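Gavetti hardwax oil, matte: seven months on a dining table

Posted 2019-04-20 by Lutfa Weerakoon

I bought the 600 mL tin in September to redo our dining table, a second-hand Tasmanian oak thing that had been varnished at least twice. The old finish had gone cloudy near the window and was peeling along one edge. I'd used Bandara tung oil on a bookcase before, and this was meant to be the lower-maintenance option.
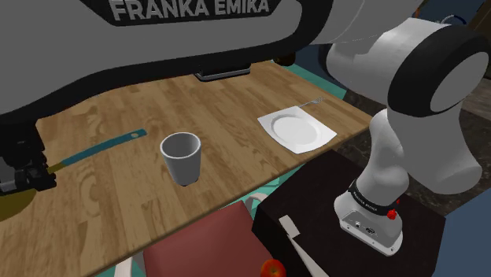 Sanding took most of a weekend. I went to 120 and then 150 grit, and stopped there as the tin says going finer makes it harder for the oil to soak in. Vacuum well afterwards, then go over it with a barely damp cloth. I missed some dust in the grain and had to rub back a patch.

Putting it on

The oil is thick, like runny honey, and needs a proper stir. I used a white pad and worked it along the grain, then buffed off the excess after 15 minutes. Two coats, left overnight between them. It used almost half the tin. The smell was noticeable for a few days - keep the windows open and lay the used rags out flat outside to dry, as oily rags can catch fire if you ball them up.

Colour came up slightly warmer than the bare timber. In the matte there is very little shine, even side-on. 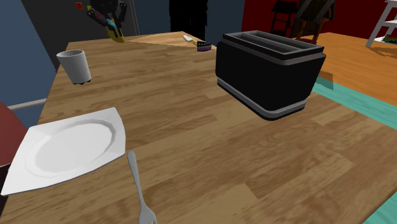

Wear and stains

Water and tea wipe off. Red wine left overnight did leave a faint ring, which went after a light sand and a dab of oil. Hot dishes need a mat. Cutlery will scratch it, same as any oil finish, but you can fix one spot without stripping the lot. My neighbour Fasil Ejigu has a polyurethane top and his is tougher, though he can't patch it. 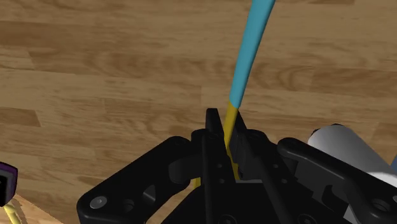
Price and verdict

It isn't cheap at $62.80 a tin. Lellar do a similar product for less, but only in satin. I'd buy the Gavetti again for a table and stick with tung oil for shelves. Lid seals poorly once it has been opened, so decant what's left into a jar.

4 out of 5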